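Against the shoe rack

Every January I decide that the trouble with my life is storage. This year it was the hall, and the answer was a shoe rack called the Vaswood, which came flat in a box with 2 pages of drawings and one screw too few.

I have nothing against furniture. What I object to is the idea, pushed by every catalogue and most of my relatives, that a household can be made tidy by giving each object its own small address. The Vaswood had tiers. It had a special tier for boots, at a height that suited no boot in the house. For a week we filed our shoes like library books, and by the second weekend they were back in a heap beside it, with the rack standing over them like a disappointed aunt.

Tidiness of that kind needs a decision each time you come through the door, usually with a bag of shopping in each hand and the phone ringing. Which tier? Which way round? I make enough decisions. A child makes none at all, and will drop a shoe at the exact point where it stops being worn.

So I have come round to the big tub. One container, no lid, no system. You throw things in, and later you dig them out, swearing a little. My mother kept one under the stairs for thirty years and I thought her a slattern. I owe her an apology, though she will have to wait for it.

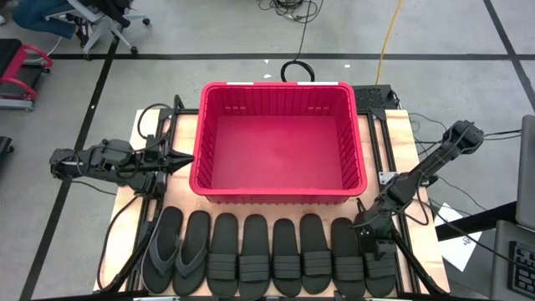
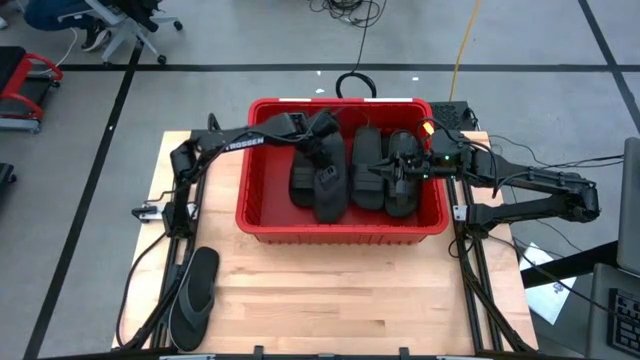
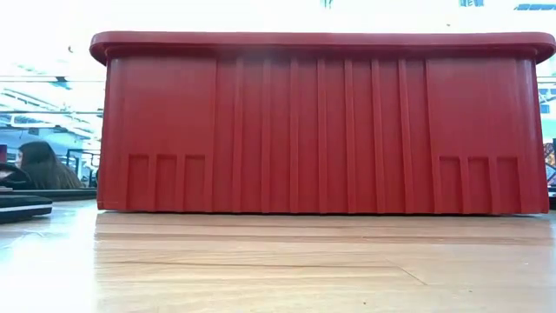 Red plastic, ribbed sides, no tiers.

What about looks?

The usual complaint is that a tub is ugly. It is. So is a heap, and the heap is what you have now. Visitors look at the hall for as long as it takes to hang up a coat — after that they want to know where the kettle is.

The Vaswood is in the shed, holding flowerpots, and doing it rather well.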